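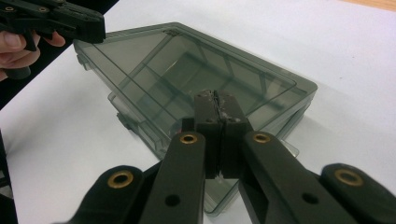

Figure 4.1 A translucent storage box on a white tabletop.

Chapter 4
Boxes, Bins and the Space Inside Them

Pick up any plastic box in your home and you are holding a small geometry lesson! It has faces, edges and corners, it has an inside and an outside, and somebody had to decide how long each side should be. In this chapter we get to work out what those decisions mean.

We'll start with volume. A box labeled 2,000 cubic centimeters sounds huge until you try to fit your art supplies in it. Hsiu-ying Lui, a storage designer at Bravden, tests her boxes by filling them with centimeter cubes, 40 to a layer in her smallest model, and you will do the same in Activity 4A (it gets noisy, so clear your desk first).

After that comes surface area, and then the puzzle we like best: two boxes can hold the same amount and still need very different amounts of plastic.

Before you read on, find a box with straight sides and a ruler. Measure the length, width and height, and write them in your notebook. You will need them in Section 4.1.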